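What Went Wrong With Our Grippers (And What We Did About It)

A project report by Siwan Powell
Team: Siwan Powell, Nelu Crăciun, Kobe Willems
Supervisor: Els Claeys

Our project had a pretty modest goal on paper. We wanted to collect demonstrations of people handling paper cups with a pair of hand-held grippers, train a policy on them, and see how well it coped with cups it hadn't met before. I was in charge of the recording sessions, Nelu looked after the hardware, and Kobe did the training code and most of the complaining about my file names.

I'm going to skip most of the training part in this report, because Kobe is writing that up separately. What I want to talk about is the fault that ate most of our August, and the pinched finger that came with it.

Let me start with the first sign of trouble. We had recorded 814 demonstrations and felt great about it. Kobe loaded them up, plotted the opening width of the right-hand gripper over time, and the line looked fine for a while and then began to wander. In the early recordings, closing on the rim of a cup gave nearly the same reading every time. Later on, the same cup seemed to get wider and wider. Paper cups don't do that, so we had a problem (I did suggest that maybe the cups were different, and Nelu just looked at me).

Our first guess was the tracking. The grippers get their position from the camera, and the opening width is read by a small sensor board at the pivot, a Pekness one that we picked mostly because the lab already had a drawer of them. I was sure the board was drifting as it warmed up. So we left everything switched on over lunch without touching it and then looked at the readings. Flat as a pancake. That was a whole morning gone, but at least we could cross it off.

Our second guess was the software, and this one was kind of embarrassing. Kobe had changed the calibration routine partway through the project and hadn't written down when. He spent two days going back through his commits, and it did explain a small jump in the numbers. It didn't explain the slow creep, though. A changed calibration gives you a step, and what we had was a slope.
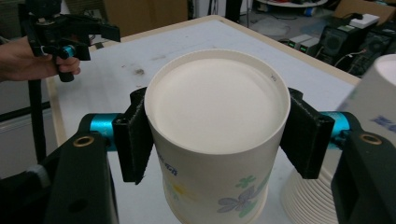 Reading time: 6 minutes

By then we'd gone back to doing plain squeezes at the table – close on a cup, hold it, let go, do it again – with nothing fancy like stacking or pouring. I really recommend this to anyone who gets stuck the way we did! When we were recording full tasks there was so much going on that none of us paid attention to the pads themselves. Doing one boring movement over and over, you start to feel things in your hand. I noticed that the right-hand gripper had a sort of soft spot just before it gripped. The trigger moved a tiny bit and the fingers didn't.

Nelu took it apart that afternoon. The set screw that holds one of the pad rods had worked loose, so the rod could slide a little under load before it caught. Every squeeze pushed it slightly further out. The sensor at the pivot was reading perfectly well the entire time. It was reporting how far the arms had closed, and the pads at the end of the rod were somewhere else. So all our "wider" cups were just a rod creeping along in its hole.

We had put thread lock on the screws when we built the grippers, but Nelu checked the build notes and the right-hand one had been rebuilt once, after I dropped it. The notes for the rebuild say "reassembled, works." They don't say anything about thread lock. I wrote those notes, so that one's on me.

Now the safety part. Before we found the loose screw, I'd been squeezing harder and harder to get a grip that felt solid. On one of the last takes of a long session, the rod slipped all at once, the arms snapped shut, and I caught the side of my index finger between the trigger and the body. It wasn't serious. It bled a bit and I had a very impressive blood blister to show people. But I kept recording for another 10 minutes with a paper towel around it before I told anybody, and Els was quite rightly not happy about that when she found out.

She had us fill in an incident form, which went to Jeanine Verschueren, who handles safety for our building. I expected a telling-off. Jeanine came by at 14:30 and asked to try the gripper herself, and she spotted in maybe a minute that there was nothing to stop the trigger from closing all the way onto your finger. A loose screw was the reason it slipped, but the gap was there from day one, in our own design. She also asked how long our sessions were. We didn't have an answer, because we'd never set a limit. We just went on until the cups ran out or someone got hungry.

What we changed:

All set screws got cleaned out and refitted with thread lock, and Nelu drew a paint line across each rod and its socket so you can see right away if anything has moved.

There's now a rubber stop behind the trigger. It leaves enough space for a finger even with the gripper fully closed. Our first version fell off after a day, the second is screwed on.

We measure a reference block at the start of a session and again after every 50 demonstrations. If the two readings don't agree, we stop and look at the rods.

Recording sessions have a timer. I don't love the timer, but my wrist does.

Anything that gets dropped goes in the logbook, along with what was done to fix it. Written by the person who dropped it, and read by somebody else.

As for the data, we went back and forth on whether it could be saved. Kobe wanted to fit a correction to the slope and keep everything. I was all for that (they were my recordings!), but when he tried it on a handful of takes where we knew the real width, the results were all over the place. The rod hadn't slipped evenly. It would sit still for a stretch and then jump. In the end we kept the recordings from before the rebuild and threw out the right-hand data from everything after it. Kobe may still use the left-hand tracks for pre-training, and he'll say more about that in his part.

After the repair we started the lost sessions over. The repeat readings on the reference block have stayed put so far, and the soft spot in the trigger is gone. We do still have one open question. The left-hand gripper had the thread lock and never showed any creep, but its paint line has a hairline crack in it that Nelu thinks is just the paint shrinking. I'm less sure. We've added it to the check at the start of the day, and whoever takes the grippers over next term should keep an eye on it.

The updated drawings for the trigger stop are in the project folder, together with the logbook scans. Use version two of the stop. Version one is only in there because Els wants us to keep our mistakes.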